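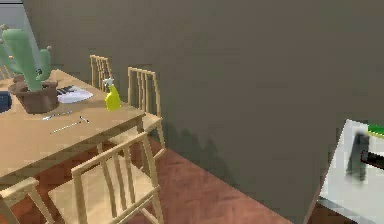

Ok-hee Heo objected at this point that a shared evening meal tells us little about how a household divides its work, and that the hours before it matter more. We took up her objection in the second round of interviews, held in August in the Cudemholm district. Each of the 32 households kept a meal diary for 20 days, noting who cooked, who ate, and when each person sat down.

4.2 Eating apart

In 14 households the members ate at different times on most weekdays. Shift work was the reason given most often, followed by school activities. Food was usually cooked once and reheated later, so the person who cooked was often not there when it was eaten. Several cooks left the dish out — or a note about it — and went to bed.

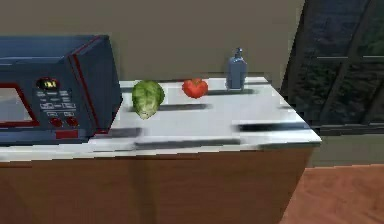
Figure 6. Microwave oven on a kitchen counter.

Reheating changed who was counted as having "made dinner." Adults who warmed a plate for a child tended to record it as cooking, while the person who had prepared the food recorded the same meal under their own name. Brennan's earlier coding scheme has no category for this. We entered such meals twice and marked them as shared — a choice that raises the total number of meals but leaves the count per person unchanged.

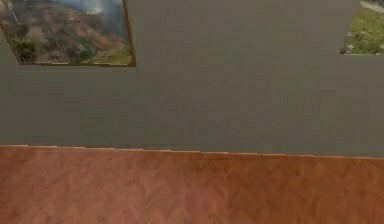

Weekend entries were less complete. Diaries were often filled in on Monday from memory, and snacks were left out by nearly everyone. We therefore report weekend meals separately in Section 4.3 and do not use them in the comparison of early and late eaters.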